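Domlow cell – minutes of the fault meeting, 10 Jan 2026

Present: Tâm Đồng (chair), Nhi Khúc, Thiện Lã, Ilham Cherkaoui
Excused: Thoa Thái

1. Last minutes
Accepted with no change.

2. Bolt grasp fault in simulation
Nhi reported that the gripper stopped with a force error in 14 of 400 runs. In two of them the arm continued to move after the stop command. Ilham considers this second problem more serious – it is a safety matter and must be treated first.

Views from the simulated table, not in order of time:

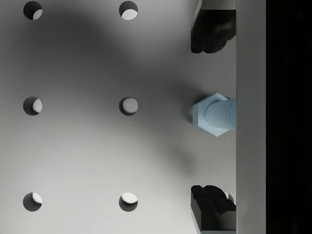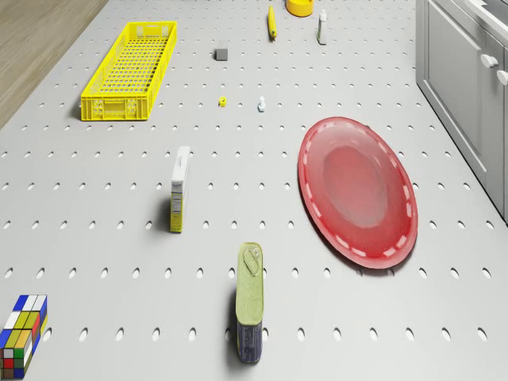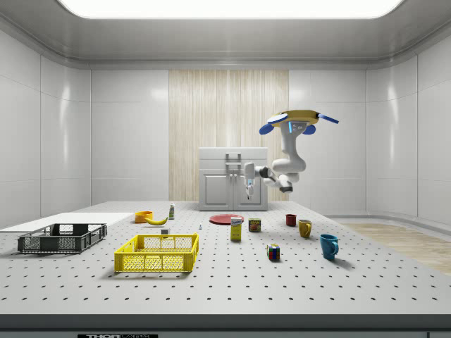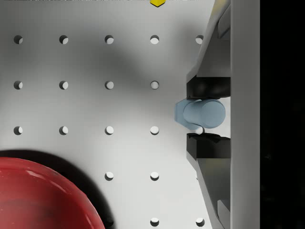 3. Discussion
Thiện thinks the closing force is set too high for the bolt. Nhi does not agree. She suspects the contact model, which was last changed in September. We could not decide this today.

4. Actions
Ilham: find why the stop command was ignored, and write to Pollico about the controller.
Nhi: repeat the failed runs with the old contact model.
Thiện: no transfer to the real arm until Ilham has reported.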